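The Ferry Room

Kári Hafþórsson took the room above the chandler's shop in Grirstead because it was cheap and because the window looked at the ferry slip. He had come to repair a clock. The clock was in the tower of the old customs house, and it had been stopped at twenty past four for longer than the woman who let him the room could remember.

"You won't fix it," she said, giving him the key. "They had a man from Cunitz up there in my mother's time. He went home."

He thanked her and carried his tools upstairs.

The tower had 39 steps, and the last eight were a ladder. On the first morning he cleaned out the pigeon nests and swept the floor under the movement. It was a good movement, brass and iron, with the maker's name, Sithole, cut into the front plate. Someone had greased it with something that was never meant for clocks. The grease had set hard and brown in every tooth.

He took the wheels out one at a time and wrapped each in newspaper. He carried them down in a canvas bag, a few on each trip, and by evening his knees hurt. He ate at the counter of the fish shop and went to bed.

The next day there was a man sitting on the bottom step of the tower with a paper bag in his lap.

"You're the clock man," he said. "I'm Tianyou Liao. I run the kitchen at the Pirudik." He pointed across the slip at a long low restaurant with green shutters. "I heard you need a place to wash the parts."

"Who told you that?"

"Your landlady. She says you've filled her bathtub with gears."

This was true. Kári had planned to apologize for it that night.

"I have a big sink and I don't start cooking until three," Tianyou said. "Bring them over."

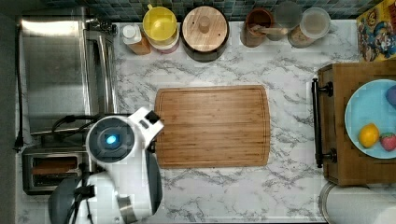
They worked through the mornings. Kári scrubbed and Tianyou dried, and when a wheel was done they laid it on a towel on the floor by the back door. Tianyou wanted to know the name of everything. He learned the great wheel and the escape wheel and the pallets, and said them back under his breath while he peeled onions later in the day.

He had lived in Grirstead for nine winters and had never heard the clock strike. His wife had. She grew up two streets behind the customs house and used to be called in to supper by it. She had moved back to Cunitz in the spring to look after her father, and she phoned in the evenings, after the last table had gone.

"Does she know it's being fixed?" Kári asked.

"I didn't say. In case you go home."

Kári wiped his hands and picked up the next wheel.

One of the pivots was worn nearly through. He wrote to a shop he knew and asked the price of a new one, and they wrote back with a figure of 1,010, delivery not included. The town had not set aside money for that. He read the letter twice at the fish counter, then borrowed a lathe from the boatyard and made the pivot himself. It took three tries. The first was too short and the second cracked when he hardened it. He kept the cracked one in his coat pocket.

January came while he was putting the movement back together. The wind got in through the louvers and he worked in gloves with the fingertips cut away. Tianyou came up after the lunch trade with soup in a jar and held the lamp. Neither of them talked much. From the tower you could see the ferry a long way out, before it turned at the buoy, and they got into the habit of stopping to watch it turn.

He hung the weight on a gray afternoon, started the pendulum with one finger, and listened. It was out of beat. He bent the crutch a little and listened again, then bent it a little more. After that it was even. He let it run a whole night with the strike tied off, and in the morning it had lost less than a minute.

He walked over to the Pirudik. The kitchen door was propped open and Tianyou was breaking down boxes.

"What time does she call?" Kári said.

"Ten. Sometimes a little before."

"Can you carry the phone outside?"

Tianyou put down the box he was holding. "The cord's too short," he said. "But I can open the window."

That night Kári sat at the top of the ladder with his coat buttoned to the neck. He had taken the cord off the hammer. Across the slip the restaurant was dark except for the kitchen, and at five to ten he saw the window over the back door go up. He could see Tianyou's arm holding it, and the receiver in his other hand.

The train began to turn. Kári put his fingers in his ears and waited for the first stroke.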